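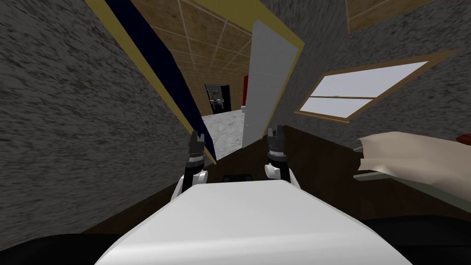

Lusville Footpaths and Crossings Project
Progress report to the Berow Fund
Monday, April 11, 2022

1. Where we are

The grant covers three pieces of work: the crossing on Valtenano Road, the repair of the path behind the allotments, and a survey of residents on the east side of Lusville. The survey is finished. The path is partly done. The crossing has not started and will not start in this reporting period.

2. The survey

We delivered forms to 2,544 addresses. The questions were the ones agreed with you in November, with one change. Question four asked people whether they walked "regularly", and the people we tried it on read that word in very different ways, so it now asks how many days in the past week they walked to the shops, school or a bus stop.

The most common complaint was parked cars on the pavement at the lower end of Valtenano Road. Street lighting came second. We had expected the crossing to come out on top, and it came third, although replies from the streets nearest the school put it first. A fair number of people used the space at the end to write about bin collections and the closure of the post office counter. We have passed those comments to the parish council with names and addresses removed.

The full results are in Appendix A. The paper forms will be kept until the final report has been accepted and then shredded.

3. The allotment path

The contractor, Nyaga Surfacing, has relaid the stretch from the gate to the footbridge. The old edging had rotted and was replaced along the whole length, which was not in the first quote. The extra cost has been met from the contingency and no further money is being asked for.

The remaining 100 metres, between the footbridge and the recreation ground, are waiting on the drainage board. Water stands on that section after heavy rain and the contractor does not want to lay a surface until the ditch has been cleared. The board has told us the ditch is on its list for the spring but has not given a date. We write to them every fortnight.

Two plot holders objected to the path being closed during working hours. It was agreed that the contractor would open it before 10 each morning for people bringing in tools and compost, and there have been no complaints to us after that.

4. The crossing

The highways department has asked for a second traffic count because the first was taken while the bypass was shut. We accept this. The design has not changed, apart from moving the dropped kerb slightly towards the chapel so that it clears a manhole cover.

The public meeting was attended by 27 people. Most spoke in favour. Those against were mainly worried about losing parking outside the shops, and the revised plan keeps all but one of the spaces.

5. Money

Spending is within budget on the survey and over on the path by the amount of the edging. Nothing has been spent on construction of the crossing. We ask that the crossing money be carried forward into the next financial year. A signed request is attached as Appendix B.

6. Next period

Second traffic count, once school term has started again.
Ditch clearance and the last section of path.
Summary of survey results to be posted to every address that received a form.
Decision from highways on the crossing, expected before the summer recess.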